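Home Forums New Posts Search Log in

Bronedix handheld gripper kit, pads and pivots after first batch

torquewrench_mb
We bought the kit through Marino in May. 178 demos logged on it so far, all pick and place on small rigid parts. Opening is repeatable and the pivots have no play I can measure. My complaint is the pad lining. The fuzzy facing is good on smooth parts but it wears at the edges first, and the replacement set is $70. Has anyone relined their own?

Brundby
Edge wear is cosmetic until the backing shows. What are you picking?

torquewrench_mb
White blocks, smooth, beveled top edge. Approach is from straight above with the jaws open. Light specks on the lining edges, see left finger.
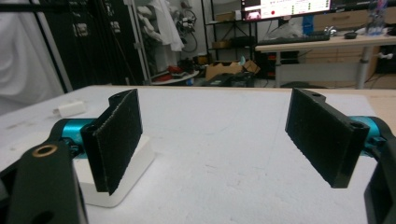 kelp_and_solder says the lining is the wrong thing to look at and the bushings should be checked first. Ours went oval before the pads gave any trouble, and after that the fingers no longer closed parallel. Any pad then wears on one edge.

torquewrench_mb
Checked with a pin gauge. Bushings are in tolerance. Fingers close parallel to within what I can see with a feeler.

Brundby
Then I disagree with kelp. Same kit here, 1194 cycles on the original bushings, no ovality. Did you run yours with the side screws tight? The Clollumberg manual has the torque wrong in the first printing.

kelp_and_solder
Tight per manual, yes. First printing. That may explain it. I still would not pay $70 for two strips of fabric.

Brundby
It is five strips, and they come cut to size. Relining by hand took me most of an evening and one pad came out thick, so the zero was off. Redo the zero if you go that way.

torquewrench_mb
Will try one pad by hand and keep the other stock. Which adhesive?

Reply Quote Report Next topic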